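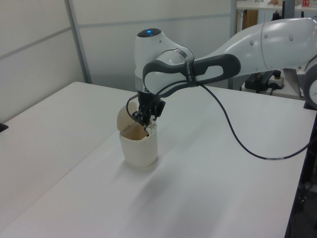
Varnel取物单元

Varnel取物单元是一种以协作型机械臂为主体的台面作业单元，用于从小型敞口容器中取出纸巾、纱布、薄纸等柔软物品，并将其放到指定位置。单元由Brastar工作室集成，名称取自最早安装该单元的Varnel试验楼。现行的安装与维护规程由安内利·哈洛宁（Anneli Halonen）起草，后经埃斯迈尔·帕克扎德（Esmaeil Pakzad）补入线缆与抓手两章。

本条目叙述该单元的构成、安装、标定、日常维护和常见故障的处理。抓取策略和视觉算法见“柔性物抓取”条目。

目录
构成
安装
标定
运行中的调整
日常维护
常见故障
更换抓手
记录与交接
沿革
参见

构成

单元包括机械臂、两指电动抓手、外接线缆、作业台面和控制设备。机械臂外壳为白色，各段呈圆滑的筒形，关节处有灰色部件。腕部顶端有一个深色圆形端盖，中央为指示灯，通电并处于可运行状态时发蓝光。腕部外侧套有环形手柄，供拖动示教时握持。腕部下端为金属法兰，抓手经法兰安装。

抓手为黑色，本体呈方盒形，两根手指相对开合。手指的长度决定了可伸入容器的深度，因此容器的口径和高度须在选用手指时一并确定。

台面为白色，由两张桌子拼合而成，中间留有接缝。拼接台面便于拆运，但两侧高度若有偏差，跨缝放置的容器会倾斜，规程因此要求容器完整落在其中一张桌子上。台面后方以隔板与相邻工位分开。

控制设备与电源置于台面以外，经线缆与机械臂连接。早期版本曾将电源放在台面下的横杆上，后因检修时须俯身操作而取消。

安装

安装自台面开始。先将两张桌子推拢，调节地脚，使接缝两侧齐平。检查方法是用直尺横跨接缝，在前、中、后各处推移，直尺底边不得翘起。齐平后锁紧地脚，并在桌腿与地面接触处做标记，供以后核对台面是否移位。

机械臂底座固定在独立支座上，与台面不相连。这一安排使人员倚靠或碰撞台面时，臂的基准不随之改变；代价是台面与底座之间的相对位置须单独标定。支座的紧固螺钉按对角顺序分次拧紧，末次拧紧后以记号笔在螺钉头与座面上画一条连线。日后连线错开，即表示螺钉松动。

抓手安装前，法兰端面与抓手底面均用无绒布擦净。端面上残留的胶痕或金属屑会使抓手轴线偏斜，偏差在指尖处被放大。定位销应能用手推入，不得敲击。推入困难时，先检查销孔方向，再检查孔口毛刺。

线缆分为抓手短缆和外接长缆。短缆自腕部引出，沿抓手侧面弯成一圈，留出腕部旋转所需的长度。长缆自手柄下方引出，绕向臂的一侧，自然垂放后离开台面。敷设时注意以下事项：

短缆的弯圈不得低于指尖。
长缆与手柄之间不得有硬折。
绑带只用于固定线缆走向，不承受线缆重量。
长缆垂放部分不得经过容器放置区。

安装完毕后，在断电状态下由一人扶住腕部，另一人检查各线缆插头的锁扣。通电后先以低速转动腕部，走完两个方向的全部行程，观察短缆是否绷紧或缠绕。

标定

标定分为工具标定和台面标定。

工具标定用于确定指尖相对法兰的位置。操作时在台面上固定一枚尖头标定针，手指闭合，使指尖中点从不同姿态对准针尖，由控制程序计算偏移。姿态之间的差别应尽量大，若各姿态接近，计算结果虽能收敛，但沿抓手轴线方向的误差往往偏大。更换手指、重新安装抓手或发生碰撞后，均须重做工具标定。

台面标定用于确定台面平面与臂基准的关系。标定点须在两张桌子上分别选取。只在一侧取点时，另一侧的高度误差不会反映在结果中，容易出现指尖触底。希琳·法拉希（Shirin Fallahi）整理的安装笔记将此列为初次安装时最常遗漏的步骤。

标定完成后以空容器做验证。抓手移到杯口上方，手指张开，缓慢下降至杯口边缘停止，目测两指与杯壁之间的间隙是否均匀。间隙不均时，先确认杯子是否放正，再判断标定是否有误。验证用的杯子应与实际作业用的相同，带翻盖的杯子须将盖打开，并使盖立于抓手进入路径以外。

运行中的调整

容器位置。容器应直立，杯口不得有卷边。带翻盖的容器，盖的朝向对作业有直接影响：盖立在手指一侧时，抓手本体可能先于手指碰到盖沿。规程规定盖与抓手接近方向相背，操作者每次更换容器后检查一次。

夹持力。柔软物品的夹持力取抓手可设范围的低段。力过大时，纸张在两指之间被压实，放下后不易脱离；力过小时，纸张在离开杯口的瞬间被杯沿刮落。调整应每次只改一项，改动后重复作业，再决定是否保留。本单元的验收作业以200次抓取为一轮，期间不更改参数。

下探深度。下探深度以杯口为基准设定，不以台面为基准。更换不同高度的杯子时，若仍沿用台面基准，手指可能碰到杯底，也可能够不到物品。纸巾露出杯口时，手指只需夹住露出部分，不必伸到杯底。

速度。接近段与离开段分别设定。离开段的初始速度应低于接近段，使纸张逐渐展开。腕部在纸张完全离开杯口之前不做旋转，以免纸张缠在手指根部。

光照。单元对光照的要求是均匀。机械臂在台面上的投影会随姿态移动，浅色台面、浅色杯子与白色纸张之间对比较弱，投影边缘有时被识别为物体轮廓。处理办法是增加漫射光源，或在识别时令臂退至台面以外。

日常维护

每班开始前的检查由操作者完成，所需时间不长，内容如下：

指示灯颜色正常，无闪烁。
手指内侧无纸屑、胶痕和划伤。
短缆弯圈完整，外皮无磨白。
手柄与绑带无松动。
螺钉记号线未错开。
台面接缝齐平，标记未移位。

手指内侧用微湿的无绒布擦拭，擦后等待干透再通电作业。不使用酒精以外的溶剂，部分溶剂会使指垫变硬。指垫变硬后表面发亮，按压时无明显回弹，即应更换。

容器也列入维护范围。长期使用的杯子内壁可能出现褐色或黄褐色污渍，近杯口处较常见。污渍本身不影响抓取，但会改变图像中杯口内缘的亮度，使口径识别偏小。规程要求对有污渍的杯子进行清洗，清洗无效的改作验证用或停用，不与洁净杯子混用。

线缆每25个作业班检查一次。检查时断电，拔下插头，沿全长用手指捋过，寻找外皮下的硬点和扁平处。长缆经过台面边缘的一段最易受损，检查时将该段翻转，查看朝下的一面。发现外皮破损的，整根更换，不以胶带包覆后继续使用。

机械臂外壳以干布清洁。关节缝隙处不喷洒任何液体。腕部端盖不得自行拆卸，指示灯不亮时按下节处理。

常见故障

指示灯不亮。先查电源排插开关，再查控制设备保险，最后查腕部供电。若臂能正常动作而指示灯不亮，多为指示灯自身故障，可完成当班作业后报修。若臂不能动作，应切断电源，不得反复上电。

手指闭合后不张开。常见原因是纸屑进入手指导轨。断电后用手缓慢推开手指，以软毛刷清理导轨，再以低速开合数次。仍有卡滞的，拆下抓手送修。

物品中途掉落。依次检查指垫、夹持力和离开段速度。若掉落集中在台面的某一侧，应检查台面标定。焦伊丝·乌里奥（Joyce Urio）在一份检修报告中记录了一例：掉落只发生在右侧桌面，原因是该桌一只地脚松脱，桌面下沉，手指夹持位置偏高。

容器被带起或翻倒。多见于轻质杯子，由手指外侧贴住杯壁引起。先检查工具标定，再减小手指张开的幅度。杯中物品塞得过紧时，也会连同杯子一起提起，此时应重新装填，不增加夹持力。

短缆缠绕。由腕部连续向同一方向旋转造成。程序中应设置回转点，使腕部在每次放置后回到起始角度。已缠绕的短缆须在断电后由人工解开，不得以反向旋转的方式拉开。

碰撞停机。停机后先查明接触部位，用手柄将臂拖离，再复位。复位后按“标定”一节做空容器验证，间隙不均的重做工具标定。

更换抓手

更换抓手由受过培训的人员进行。步骤为：将臂移至台面中部，腕部朝下；张开手指，停止程序，断电；一手托住抓手，另一手拆下短缆插头；松开法兰螺钉，垂直向下取出抓手。插头须先于螺钉拆除，否则抓手脱开时，重量会由短缆承受。

取下的抓手平放在软垫上，手指不着力。安装新抓手前核对手指型式，Ebrahimi长指与标准指的外形接近，装入后不易分辨，但两者的工具参数不同。误用参数时，首次下降即可能触底。规程因此规定，长指须在抓手本体侧面贴标签，且更换后的首次下降以最低速度进行，操作者手置于停止按钮上。

拆下的法兰螺钉不重复使用。

记录与交接

单元设有一本纸质记录簿，放在控制设备旁。记录内容包括标定时间、更换的部件、参数改动和停机原因。参数改动应同时写明改动前后的数值。只写“已调整”的记录视为无效。

交接时，接班人员核对记录簿与控制程序中的现行参数。两者不一致的，以记录簿为准恢复参数，并做空容器验证后方可运行。

沿革

单元的初型沿用Stalari台架的底座和控制程序，抓手为气动式。气动抓手开合速度快，但低段夹持力不易稳定，用于薄纸时破损较多，后改为电动两指抓手。改用电动抓手后，原有气管取消，线缆由臂内改为外接，检修时间缩短，同时带来短缆缠绕的问题。

手柄为后续加装。此前拖动示教时操作者直接握持腕部外壳，手指易进入关节间隙。津特拉·格里盖特（Dzintra Grigaitė）设计的环形手柄中部开有长槽，可从不同方向握持，并为长缆提供了引出位置。

独立支座的采用晚于手柄。对这一改动有不同意见：哈洛宁主张底座与台面分离，以隔绝碰撞；帕克扎德认为，在频繁搬运的场合，底座与台面一体可省去重复的台面标定。现行规程采用前一做法，对搬运使用的单元未作规定。

参见

柔性物抓取
拖动示教
工具坐标系
Stalari台架
电动抓手指垫

分类：协作机器人 | 机器人末端执行器 | 设备维护

本页面最后编辑于三月。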